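3.2 Collecting the table-clearing examples

The table-clearing task was added to the collection in March, after the first round of pick-and-place recordings had been checked. The goal is simple to state: move the rubbish on a table into a bin and leave alone anything that belongs there. It is harder to record well than the earlier tasks. Crumpled paper and empty packaging change shape when they are gripped, and a light cup can roll or slide before the jaws close on it.

All examples were recorded with hand-held grippers. The operator holds one in each hand and works at normal household speed. We gave operators a starting layout and a stopping rule, but no fixed order in which to pick things up. Early trials with a fixed order gave recordings that were easy to label and poor to learn from - the trained policy went to the same part of the table even when nothing was there.

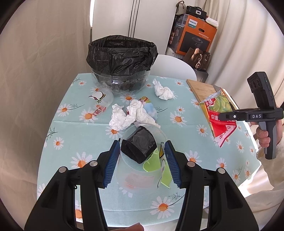 Trerncombe Household Manipulation Group, Department of Mechanical Engineering

Figure 4. View from one of the two hand-held grippers during table clearing. A clear plastic cup with other items inside it lies between the blue finger pads. The second gripper is at the right and the lined wastebasket is at the back of the table.

Cups with something inside them, as in Figure 4, needed a rule of their own. Operators at first either emptied the cup and threw each piece away separately or moved the whole thing in one grasp. Both are reasonable, but mixing them without a label made the grasp point hard to predict. We kept both kinds and added a one-word tag to each example, "single" or "nested," set by the person who made the recording.

We collected 872 examples of this task from six operators. Each session was limited to 22 minutes, since grip errors rose when people grew tired. An example was dropped if an item fell to the floor, if the bin tipped over, or if either gripper lost tracking. Dropped grasps on the table were kept when the operator recovered the item. These recoveries are useful to the policy, and we did not trim them.

Labels were checked by Aisyah Sembiring on a random set of 100 examples. Most of the disagreements concerned the moment of release over the bin, where soft tissue tends to cling to the finger pads. We moved the release label to the first point at which the jaws are fully open and relabeled the whole set the same way.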